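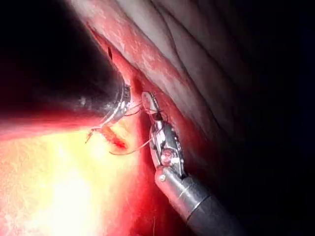
I've had the Plultach suturing kit on trial since November, and this is the review I said I'd write once I'd used it properly. The kit is a pair of wristed instruments, a box of needles and thread, and a login for the Granlow lessons. My first impression was of how small everything is. The jaws only just get hold of a curved needle, and the thread trailing from it is fine enough to lose against the tissue if you look away. The wrist is all silver segments and cables, and it bends well. I had expected it to feel stiff after the old Ploter set, but it moved smoothly from the first session.

The lessons are less good. There are 94 of them and I would keep ten. Intan Lubis, who trained on the same kit, told me to skip straight to thread handling, and she was right.
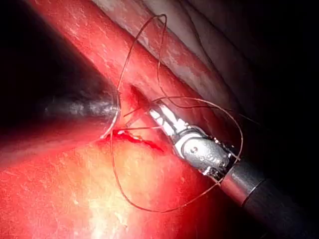 Photo: Mbwambo

Loops are where my time goes. Leave too much slack and the thread ends up round the wrist joint as well as over the cut, with the needle standing off to one side. The kit gives you no feel for tension, so you have to judge it by eye. Lesson 3 covers this in two minutes and then moves on - I'd have liked a good deal more.
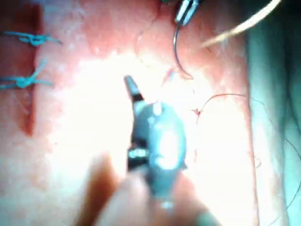 Last updated: June 17, 2024

Knots are easier to see in the blue thread, and I'd order that colour again. A pair of them on a long cut shows you at once whether the edges have been drawn together. Glare is still a nuisance when the light is turned up, as pale patches hide the surface.

Support answered both my emails within three days. I'm keeping the instruments and letting the lessons lapse. Next I want to try the smaller needles, which are sold separately.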